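Drusteck Bottle Disposal Set: Data Card

Release 2
Date of this card: 2023-06-24
Maintainer: Wiroj Sukprasert
Collection site: Jokside laboratory, manipulation room

Summary

The Drusteck Bottle Disposal Set is a collection of teleoperated demonstrations in which a two-arm robot picks up drink containers from a tabletop and drops them into a bin. The set was prepared to support research on imitation learning, and in particular on the question of how much a policy depends on each of its camera views when the target container lies among others of similar shape.

The release contains 57 demonstrations. Each was recorded by a trained operator following the written protocol reproduced in part below. The accompanying method, named Kaushik in the code and in the technical report, is a training procedure in which camera views are withheld at random so that the policy learns to act on whichever views remain. This card covers the data. The method is covered here only to the extent needed to understand how the data were divided.

Task definition

The operator selects a container, grasps it, carries it to the bin, and opens the gripper over the bin. Containers include soda bottles, water bottles, and small juice boxes. Either arm may be used. Where a container lies on the far side of the group from the arm that will carry it, the operator may first move it with the other arm. Containers are laid flat at the start of a demonstration, and their order and direction are changed between demonstrations according to a printed layout sheet.

A container is counted as disposed of when it has been released and no part of it rests on the rim. A container that comes to rest on the rim is marked "partial" in the annotation file. Partial outcomes have been kept in the release and should not be treated as recording errors.

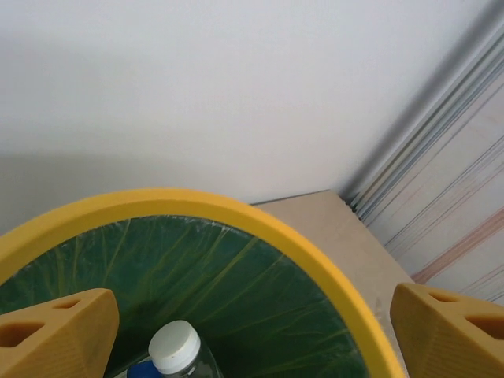 Release height was left to the operator. An early draft of the protocol fixed it at a set distance above the rim, but operators found that bottles held near the cap swung when the arm stopped, and the fixed height led to hurried releases. The present protocol states only that the fingers must be clear of the bin liner before they open. Users who train on gripper timing should note that the interval between arrival and release therefore differs from one operator to another. The operator code is included in the metadata for this reason.

The liner was changed at the start of each recording session and the bin was emptied between demonstrations only when its contents came near the rim. Earlier containers may therefore be present in the bin when a demonstration begins. The field bin_state records either "empty" or "in use."

Recorded streams

Each demonstration folder contains the following:

Wrist camera video, one file per arm
Fixed camera video of the workspace
Joint positions and commanded joint positions for both arms
Gripper opening, measured and commanded
Annotation file in JSON format
Layout sheet number and operator code

Video is stored at 30 frames per second. Joint and gripper records share a clock with the video and have been resampled to the same rate. The original records at their native rate are held at Jokside and may be requested from the maintainer.

Arrangement of the workspace

Both arms are mounted on the front rail of the enclosure and reach inward over the table. The bin stands at the back, against the wall, where either gripper can reach it. Other objects are left on the table in a portion of the layouts as obstacles that must not be moved. A globe serves this purpose in several of them, and it partly hides the bin from the fixed camera. The wrist views are not affected in the same way, and this difference is the main reason the layouts were designed as they were.

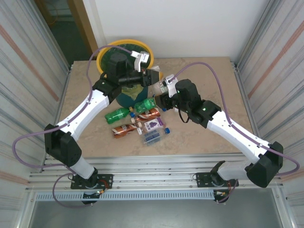

Caltard Technical Notes, Vol. 2, No. 2

Divisions of the data

The demonstrations are divided by layout sheet and not by recording session. No layout in the test division appears in the training division. Users are asked to keep this division when reporting results, as a random division places nearly identical starting arrangements on both sides and gives scores that cannot be compared with those in the technical report.

Results with the Kaushik procedure

Two policies were trained on the same demonstrations, one with all views present throughout and one with views withheld at random. With every camera available at test time, no clear difference was found between them. When the fixed view was removed, the policy trained with withheld views continued to locate the bin in most trials, while the other frequently stopped short of it. Both policies performed poorly on clear water bottles lying against the pale tabletop. The cause has not been established.

Known limitations

All recordings were made at one table with one bin. Lighting was not varied by design, although the doorway behind the enclosure was open in certain sessions and closed in others. Containers with liquid in them were excluded. The set is not suitable for research on sorting by material, as all containers go to the same bin.

Joint records from the left arm contain short gaps in a small number of demonstrations. These are marked in the annotation file and have not been filled.

Terms of use and contact

The data may be used for research and teaching. Redistribution of altered versions requires a changed name and a statement of the alterations. Reports of errors should give the demonstration folder name and be addressed to Wiroj Sukprasert at the Jokside laboratory. Corrections received before the end of August will be included in the next release.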